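Support > Small Appliances > Raludine Fan Heater > Setting up
Overview | Setting up | Cleaning | Spares

2. Setting up your Raludine

The box promises a warm room in minutes. Treat that as a hope, and set the heater up properly first. 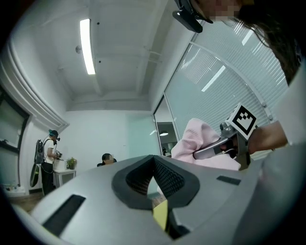 2.1 Placing the heater

1. Stand it on a hard, level floor. The leaflet says thick carpet is fine. We doubt it.
2. Leave 100 cm clear in front. Keep curtains, bedding and clothes well away.
3. Plug straight into a wall socket. Extension leads sold as "heavy duty" often aren't.

CAUTION: Never dry clothes on the heater, whatever the neighbours do.

2.2 First run

4. Turn the dial to 2 and open a window. There may be a smell for up to 27 minutes.
5. If the smell carries on after that, switch off and unplug.
6. Set the dial to where you feel comfortable. The numbers are not degrees, and we have yet to find out what they are.

Note: "Eco" mode only lowers the fan speed. Don't expect much from it on your bill.

Error 631 means the tilt switch has tripped. Stand the heater upright and wait before trying again.

Guide checked by Yasmine Ait Brahim, Skulton Spares | Contact us | Back to top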